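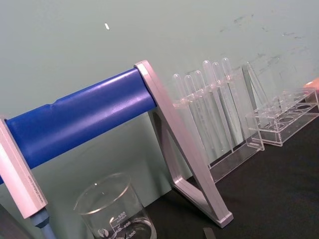 The blue bar on its stand, with a glass beaker and the pipette rack.

I'd expected Costel Olteanu to start with the chemistry, but he wanted to talk about shelves first. "We had 2 cupboards in Oltport and both were a disgrace," he told me over coffee. "You'd open a door and hold your breath!" He has been setting up teaching labs for years, and the Trondotholm room is the one he's proudest of (he brought it up before I'd even found my pen).

His rule for a bench is pretty simple. Glass goes at the back, near the wall, and the front stays clear for hands. Pipettes stand upright in a rack, because he can't bear them rolling around in a drawer. "I lost almost 100 of those little plastic things in one September," he said. "Virgil found them in the sink cabinet, still in the bag."
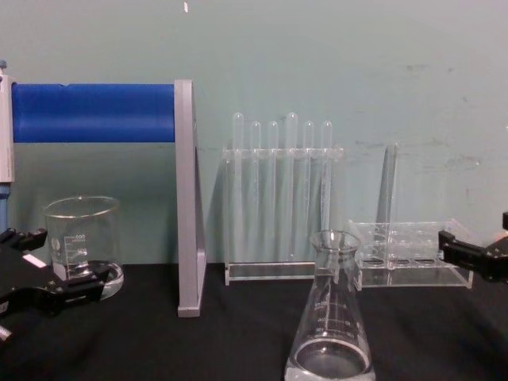 Virgil is Virgil Surdu, who shares the room and, from what I could tell, most of the arguments. They disagreed for weeks about what to put under the glassware. Costel wanted the bench left bare – easier to wipe, he says – and Virgil wanted something dark, so clear glass would be easier to see from above. I asked who won. "He did, and I still hear about it."

We got onto beakers after that, and I learned more than I'd planned to! Costel likes the short, wide kind for beginners and won't trust the printed scale for anything fussy. "It's for getting close," he said. "If you need exactly 110, go get a cylinder."

He was due at Grimberg by 10, so we stopped there, with his coffee half finished and Virgil already calling him from the hall.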